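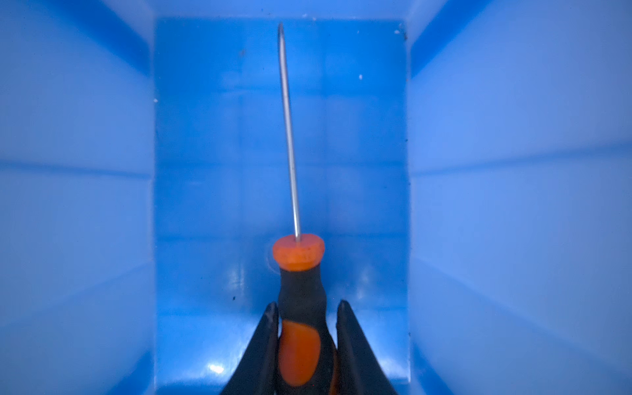
Cluraso is a home-built arm that puts tools away, a job I have avoided since I bought my first tool. It runs from a corner of Kha Phùng's garage and knows one trick, which is bins. Blue plastic bins are hard on it: the walls are glossy, the glare moves when you do, and a thin silver shaft picks up the blue and half vanishes. Orange on the handle is what the detector hangs on to, so buy ugly screwdrivers.

What's in the repo

- flivby/ : gripper code, 2 fingers, no opinions
- zultance/ : 2000 wrist camera stills from 46 sessions
- pant/ : calibration script, named for the noise the motor makes

Run pant first. Skip it and the arm will calibrate itself against your bench.

Known issues: 27 open, most of them mine. Pull requests welcome, especially from people who own a multimeter.

Last updated: December 18, 2022

Search this project...

We use cookies to remember your settings. Accept | Manage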